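Remembering Stuff Around the House: What Works for Me

I picked up a paperback on memory at the Neswood library sale in September, mostly for the chapter on sleep, and ended up changing how I run my kitchen and my garage (my husband is being very patient about it). I'm no scientist, so take these as one forgetful person's tricks!

Give everything one spot. Your brain is pretty good at places, even when it's lousy with names. My scissors live on a hook by the fridge and I reach for them without thinking now.

Say it out loud. "I'm turning off the iron." I felt silly for a week or so, but I don't drive back home to check anymore.

Stop in the doorway. If I walk into the pantry and go blank, I go back to where I was standing when I had the idea. Usually it comes right back.

Read the whole recipe first, then put the ingredients out in the order you'll use them, left to right. I once left 230 grams of sugar out of a cake, and we ate it anyway, with a lot of jam.

Don't start fiddly jobs late. I'm useless after 11 at night, and so are my screws. Whatever I take apart goes in a muffin tin, one cup per step, and I work backward through the cups when I put it together again.

Test yourself on the boring things. Where's the water shutoff? Which breaker is the dryer? Try to answer before you look, then do it again in a few days. It sticks much better than reading the label 100 times.

And write the odd ones on masking tape, right on the thing itself. My paint cans are covered in it.
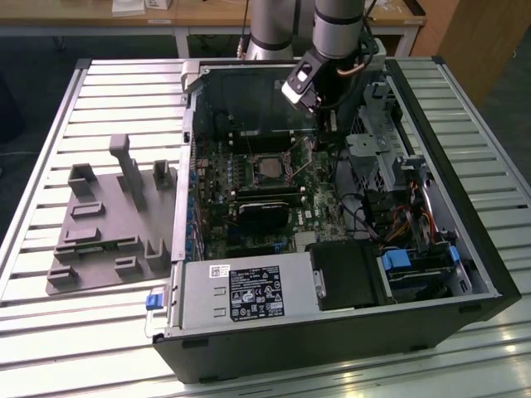
Side panel off, computer lying flat on the bench.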